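Swapping finger pads on the Taria

The left finger started letting flat parts slide on Tuesday, so I pulled the gripper off its hook and went through it properly. We keep a log for this tool. The old pads had done 73 hours, well past what I like to see.

The mesh pads come off with a plastic scraper and some patience. I clean the finger underneath with alcohol, wait 10 minutes, and press the new pad on from the base up – starting at the tip leaves a bubble every time.
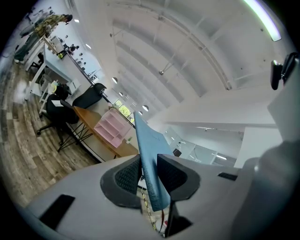 For a grip check I use something thin and rigid and leave it clamped for 20 seconds. If it creeps, the pad goes back on straighter. After that I open and close the fingers 19 times and watch the cable, which likes to rub on the housing if the tie is too tight.

Next job is the tie itself. Brelar sells a softer one and I have a bag on order, due in May.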